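Bench notes, July. Kettle on at 9.40, arm homed by ten.

Reread the Sodadside pitch over breakfast, the one where the arm lays the table, tops up the fruit, wipes down and presumably reads the children a story. Our version for this month is smaller. Fruit in a basket, bowl on a tray, move one to the other, put it back. If anyone at the open day asks whether the machines are ready to do the housework, this is the bit of the housework we mean.

**Where things stand**

The Dravalik arm is behaving since the wrist cable was rerouted. Still a click on the fast return at joint four. I have written "investigate click" on the whiteboard under the other one that says "investigate click".

Grasp planner is the Shojaei branch, unmerged, with my two changes on top:

- approach height raised so the fingers clear a rim before they start coming down
- closing speed halved for anything it decides is round

The second is a sop. Everything it has been offered so far is round, including once the tape measure.

Speed through the whole cycle is poor. Best clean pick and place on last week's log was 53 seconds, and I can do it in 2 without putting my tea down. To be fair to the arm, it has no opinion about how dull the job is, and after 110 goes it was placing just as carefully as at the start, whereas I was eating the stock.

**What a chore is made of**

Been trying to write down why this is harder than the bolt-sorting job, which Kiltura have had running on the shop floor for ages. The bolts come one sort at a time, they are all the same length, and if you drop one it makes a noise and carries on being a bolt. Drop a plum and you have a different object and a cleaning task. We have no cleaning task. There is a folder for it with nothing in it.

Then there's knowing when you've finished. "Fill the bowl" means nothing to the planner. At the moment it stops when the list runs out. A person stops when it looks nice, and I am not writing a cost function for nice before lunch.

Lighting: blinds half down, overhead on. Left alone since setup, please keep it that way. Anyone who wants to read in here can use the corridor.

**Layout and wrist views**
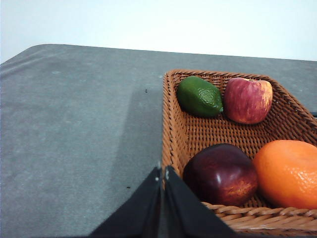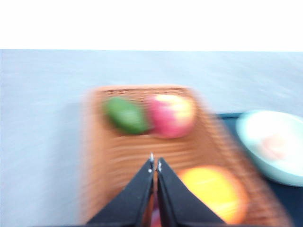
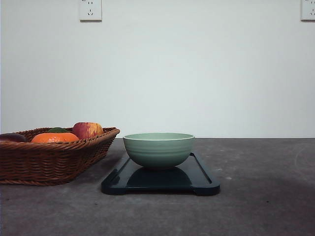 My main worry is still the basket as a container, and I'd like it argued out before we record over 1,000 of these and are stuck with it. Sloping sides are friendly to a hand, which slides down them and squashes up as required. Two stiff fingers do no such thing. From the side view, with the fruit tops only just over the wicker rim, most of each piece is down behind the weave, so a level approach from the bench is out and everything has to come from above. The bowl has the same problem in reverse, as its inside can't be seen at all from that low down. So the side camera can't be the judge of whether a piece has gone in, and success has to be called from the wrist or by me. I vote for the wrist.

Blur is the next thing. The second wrist view is smeared sideways right across, and I would not bet money on the green item from that one. The detector will, though, with great confidence. Options are to throw away anything sharper-than-threshold fails on, or hold the arm still for a beat before each look. The pause costs time we haven't got, see 53 seconds above, but I'd sooner be slow than pick up a guess. Try the pause first.

Also for the list:

- mark the tray corners on the bench with tape so it goes back in the same place each reset
- decide if the tray counts as an obstacle or as furniture; the planner currently has it as neither
- resets are still done by a human (me), and ought to be in the timing if we are claiming anything about saved labour
- ask Dravalik for spare fingertips, softer ones if they do them
- buy fruit, and log which piece is which before it gets handled to death

Verdict for the open day, if pressed: it can do part of a chore, in one room, with the blinds set, provided someone stands next to it who could have done the whole thing already. I might phrase that differently for the poster.

Click on joint four again at 4.15. Louder, I think.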